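Sultmont tells families to stop believing the "wipe-clean" promise

Sat 14 October

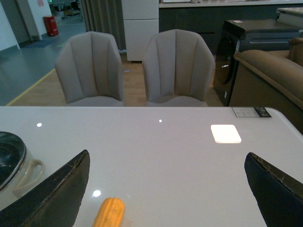 Sultmont, the independent home-testing group based in Trotutham, has today released the results of its spring look at glossy white dining tables, and it is not in a rush to congratulate the people who sell them.

The group wanted to know if a shiny white table can cope with what a family puts on it. That means breakfast, homework, a pot put down in a hurry, and the toy food that seems to travel from the play kitchen to the grown-up one and stay there. Retailers have been telling shoppers for years that the answer is yes. Sultmont's answer is "sometimes, and not for as long as you'd like".

Over 306 households filled in the September survey. Of those, 74 per cent said they had bought a glossy table at least partly on the strength of the words "wipe-clean" or "easy care". Most agreed the table did wipe clean. What they complained about was how often they had to do it, and how it looked under the ceiling lights once they had.

"A white gloss top looks marvellous in a showroom, where the lighting has been set up by someone who wants to sell it to you," said Tayla Hoani, who runs the testing program at Sultmont. "Take it home, put it under ordinary downlights and every streak is on display. People told us they were wiping the same table three or four times a day and wondering what they were doing wrong. They weren't doing anything wrong."

Glare came up more than the testers had expected. Parents said children shifted chairs at homework time to get away from the bright spots. One household in Marchal had gone back to using a tablecloth, which rather defeats the purpose of paying extra for the finish.

The group is also unconvinced by heat claims. It asked 16 sellers what their tables could stand and got very few straight replies. Several pointed to a care card that said to use a trivet "where appropriate". Others said the surface was "heat friendly", a phrase Sultmont could not find anyone willing to define.

"If a company can't tell you what temperature its table will take, assume the number isn't a good one," Ms Hoani said. "Put a mat under the pot. We'd say that about any table, but we'd say it louder about these."

Toy food caused less trouble. Hard plastic fruit and vegetables left no marks that testers could tie to the toys themselves, though sandy or gritty ones were another matter. Sultmont suggests rinsing anything that has been outdoors before it goes anywhere near the gloss.

The seating in most dining sets gets a mixed report too. Light grey upholstered chairs are often sold to go with a white table, and Sultmont questions who that pairing is for. Respondents with children under six were the least happy with pale fabric, and many had bought covers within the first year.

Tipene Brunton, who fitted out kitchens for a living before joining the group, said shoppers should not be shy about asking awkward questions.

"Ask for a sample of the top and take it home. Rub it with a damp cloth, then a dry one, then look at it from the side with the lights on," Mr Brunton said. "If the store won't give you a sample, I'd want to know why. And peel the product label off when you get it home. We met people who'd left theirs on so long they were worried about what the colour would be like underneath."

Sultmont stops short of telling people to avoid white gloss tables altogether. Some respondents were pleased with theirs and would buy again. The group does want sellers to drop "wipe-clean" from their ads unless they also say what to wipe with and how often, and it has written to all 16 asking for that change. As of this morning it had heard back from 3.

The full report, Plarkard: The Family Table Survey, is free to read at the Sultmont office in Trotutham and can be posted on request. Sultmont takes no advertising and paid full price for every table it tested.

Media contact: Tayla Hoani, Sultmont, Trotutham. Interviews with Ms Hoani and Mr Brunton can be arranged through the office.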